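**Service desk record: Brakholm Treatment Court, participant case system (Ploten)**

Status: Resolved, monitoring until the end of January
Priority: High
Raised by: Thenmozhi Iyer, Programme Office
Assigned to: Lakmal Nanayakkara, Court Applications Support
Affected services: hearing list, text reminders, testing call-in line

## Summary as raised

The Programme Office reports that the hearing list for the afternoon review session does not agree with the case files. Several participants who moved to phase three in December are still listed under phase two. Their reminders give the wrong review date and, in at least one case, the wrong courtroom.

The matter was noticed when a participant telephoned the office to ask why she had been told to attend a fortnight early. Her case file in Ploten is correct. The printed list and the reminder are both wrong.

The office asks that this be treated as urgent. A participant who misses a review may have a warrant issued, and the judge has been told that the list cannot be relied upon at present.

## Log

**09:10 – L. Nanayakkara**
Ticket accepted. Priority raised from Normal to High. I have asked the Programme Office to send the case references for every participant known to be affected, without names or treatment details, as this record can be read by staff outside the court team.

**09:35 – T. Iyer**
Four case references sent by secure message. All four participants were moved to phase three by the same case manager, but on different dates. The office has telephoned each of them to confirm the correct date and courtroom. Defence counsel have been told as well.

The clerk wishes to know whether the afternoon list should be withdrawn.

**09:50 – L. Nanayakkara**
Please withdraw it. Until this ticket is closed, lists should be prepared from the case files directly. I appreciate that this is slow work. I have also paused outgoing reminders so that no further incorrect messages are sent. The testing call-in line is still running, as its colour groups are held separately, but I will check that next.

**10:25 – L. Nanayakkara**
First findings:

- The case files show the correct phase and review date for all four references.
- The hearing list is not drawn from the case files. It is drawn from a copy made overnight by the Wata transfer service.
- The overnight copy shows the old phase for all four.
- The transfer log reports success for every night in the past month.

The last point is the difficulty. The service believes it has copied the records.

**10:40 – T. Iyer**
The office had understood that the list was drawn from the live records. This is what staff were told in training. Could the support team please confirm which is correct, as the written procedure will need to be changed?

**10:55 – L. Nanayakkara**
Confirmed: the list uses the overnight copy. It was changed when the reminders were added, to keep the two in step. I can find no notice to the Programme Office about that change and have recorded this as a separate action below.

**11:30 – L. Nanayakkara**
I compared the live records with the overnight copy. There are 220 open participant records in Ploten. The overnight copy has 206 of them up to date. The remaining records are present in the copy, but with older details. The full set of references has gone to the Programme Office by secure message.

Not all of these have a wrong hearing date. In several, the only difference is a change of address or a new telephone number. Those participants may not have received any reminder at all, and I would ask that they be contacted too.

**11:45 – T. Iyer**
Received. Two case managers have been asked to work through the references and telephone everyone, starting with those due in court soonest. The treatment provider has been asked to pass on a message to anyone staying at its residential house.

One participant did not attend last week and was marked absent. His record is among those with an old telephone number. The office will bring this to the judge's attention before any sanction is considered, and asks for a short written statement of the fault which can be placed on his file.

**12:05 – L. Nanayakkara**
Statement sent. It says only that the reminder service held an out-of-date number for the case on the relevant date, and that the fault lay with the system. I have not commented on whether any message was received.

**13:20 – L. Nanayakkara**
Cause found. The transfer service reads the records in batches of 200. If a record is open on a member of staff's screen when its batch is read, the service skips it and should return to it at the end. The return step has been failing since the December update. A skipped record is counted as done, so the log shows success.

The records affected had been left open overnight on workstations in the case management office. A record left open night after night would never be copied.

**13:35 – T. Iyer**
Staff leave records open when they are called into court and do not always return to their desks before the end of the day. The office will remind them to close records, but does not consider this to be a full answer. Staffings often run late, and the same thing will happen again.

**13:50 – L. Nanayakkara**
Agreed. The reminder to staff is a short-term measure only. The permanent correction is to the transfer service, and I have raised this with the supplier under our support agreement.

**14:40 – L. Nanayakkara**
The supplier has accepted the fault and supplied a correction. It has been applied to the test system. I left three test records open, ran the transfer, and all three were copied on the return step. I then repeated the test with a record being edited at the time. The service waited, tried again and took the saved version.

**15:15 – L. Nanayakkara**
Correction applied to the live system with the agreement of the court manager. Transfer run by hand. Live records and overnight copy now agree in full. The testing call-in line was checked against the colour groups in the case files and no differences were found.

Could the Programme Office please print a fresh list for tomorrow and compare it with the files before I switch the reminders back on?

**15:50 – T. Iyer**
List printed and compared by two members of staff. No differences. The four participants first reported are shown in the correct phase, with the correct date and courtroom. The office is content for reminders to resume.

One further question. Will participants who were sent a wrong reminder now receive a second one automatically, or must the office arrange this?

**16:00 – L. Nanayakkara**
They will receive a new reminder in the usual way before the hearing. They will not receive a message withdrawing the old one, as the system has no such message. I would advise that the telephone calls continue until everyone on the reference list has been reached.

Reminders resumed at 16:00.

**16:30 – T. Iyer**
All but two participants reached. The case managers will see both at group tomorrow morning.

## Resolution

The overnight transfer failed to return to records that were open when first read, and recorded them as copied. The supplier's correction has been applied and tested. The hearing list and reminders now match the case files.

## Follow-up actions

| Action | Owner | State |
|---|---|---|
| Daily comparison of live records and overnight copy until the end of January | L. Nanayakkara | In progress |
| Add an alert when the two do not agree | L. Nanayakkara | Requested from supplier |
| Amend written procedure to state the source of the hearing list | T. Iyer | Draft with court manager |
| Notify Programme Office in writing of any change to lists or reminders | Applications Support | Adopted |
| Remind staff to close records before leaving the building | T. Iyer | Done |
| Review absences recorded during the period of the fault | Programme Office | In progress |

## Notes for anyone reopening this ticket

Please do not rely on the word "success" in the transfer log for any date before the correction. Compare the records themselves. The comparison report is kept in the Applications Support folder under Ploten, and can be run during the working day without affecting users.

Requests for statements to be placed on a participant's file should come through the Programme Office. Support staff should not reply directly to counsel or to participants. Questions about the testing call-in line should be sent to Ebrahimi, who hold the contract for it, with a copy to this desk.

## Attachment 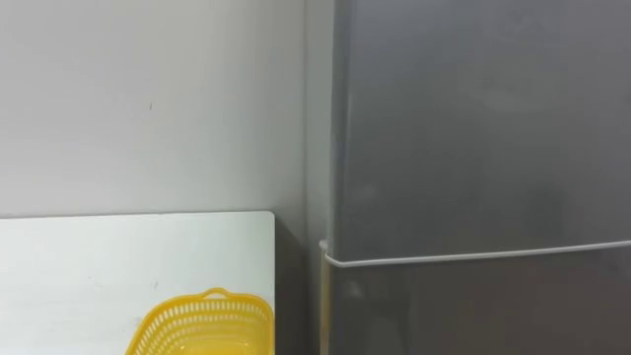
*Staff kitchen, Programme Office: table and refrigerator.*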